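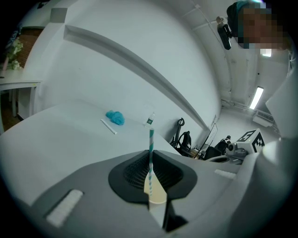

Sugeng Nugroho has run the drinks counter at Hornis for five years, and he has an answer ready for the paper straw question before I finish asking it. "They hold up now," he says. "The early ones were bad. These are good."

I am not so sure. My own paper straws have a habit of going soft before the ice is gone, and I say so. Nugroho shrugs. "Then you drink slowly."

The counter switched from plastic cups to paper ones in February, and from plain straws to striped ones at the same time. The stripes were his idea. He likes the blue-green kind with white, set in a cream cup, and he thinks customers forgive a lot if the thing in their hand looks cheerful. I ask whether that amounts to decoration in place of improvement.

"Partly, sure," he says. "People eat with their eyes. Why wouldn't they drink that way?"

His supplier, Stadov, promised him a cup that could go in with food scraps. Has he ever checked where the cups end up? He has not. The city truck takes the bags and that is the last he sees of them. "I asked the sales guy twice. He sent me a brochure." He laughs at this, a little more than I do.

Money comes up next. He pays 68 dollars a case for the cups, which he calls fair and which I would call steep for something used for the length of a lunch break. He tried a cheaper case from Baysal and dropped it after 2 weeks. "The seam leaked. You'd pick one up and your palm was wet. I can't sell that."

So why not ask people to bring their own? He did try it, with a small discount. A few regulars from the Kuniven offices still turn up with mugs, but most customers forgot by the second visit - or got tired of washing them - and the sign came down. I suggest the discount was too small. He disagrees, then admits he never tried a bigger one.

We go back and forth on bottled water for a while. He would rather not stock it at all. "I sell a paper cup to feel better and then I sell you water in plastic. I know how that looks." He stocks it anyway. It sells.

Before I leave he wants me to try a straw for myself, in iced tea, and to time it. I last 2 refills. The end has gone a bit fuzzy by then, and I show him. He holds it up to the window and bends it.

"Still works," he says, and drops it in the bin.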